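Why Do Apples Turn Brown? A Kitchen Chemistry Project
Punevside School Science Report, December 2024

We picked this topic after a lunch argument about whether lemon juice does anything for sliced apples, and it ended up being way more fun than we expected! When you cut an apple you break open its cells. An enzyme called polyphenol oxidase then meets oxygen from the air, and together with compounds already in the fruit it makes brown pigments.

We wanted to know which kitchen dip slows this down the most. In October we cut 36 slices, all 8 mm thick, and split them evenly into four groups: plain (no dip), tap water, salt water, and lemon juice mixed half and half with water. Each dip lasted two minutes. Then the slices sat on paper plates at room temperature, and we gave each one a browning score from 0 (fresh) to 100 (brown all over) using a color chart we painted ourselves.
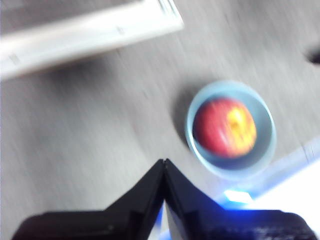 Ondanov wondered whether the kind of apple would matter more than the dip, and said that the ones at home hardly brown at all, even when they go into a lunch box already cut. It was such a good point that we added it to our list of things to try next, but for this round we stuck with one kind from one bag.

After 85 minutes the plain slices had an average score of 78. Tap water came in at 61, which surprised us (maybe the water rinsed off some of the juice?). Salt water got 34. Lemon juice was the clear winner with a score of 9, and two of its slices still looked freshly cut!

Lemon juice works in two ways. The acid makes the enzyme slow down, and the vitamin C reacts with oxygen before the browning can get going. Salt also gets in the enzyme's way, although the salty slices tasted pretty strange and only one of us finished a whole one.

Our scores came from looking, so two people could disagree by five points or so. Next time we want to take the scores from photos and test honey water too.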